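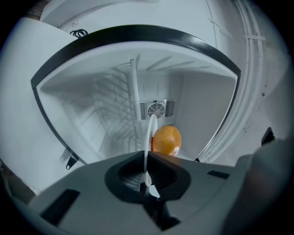
Brisa Arriaga remarked after the demonstration that soft fruit had always been the hard part, and that she had expected to see far more of it bruised. Her comment is recorded at the start of this section as it shaped the questions our group put to the staff at Stellonberg.

3.2 Handling task

The open day was held on Jul 30, 2018. Visitors were shown how a hand-held gripper is used to gather examples of everyday work, in our case reaching for a single fruit inside a refrigerator. The staff explained that such examples are later used to teach a robot arm the same movement. Each visitor was allowed 10 attempts. Our group completed 81 in total, and the session lasted almost 3 hours.

The group wishes to thank Stellonberg for its hospitality. Our question about wet surfaces was passed to the Drudon team and remains open.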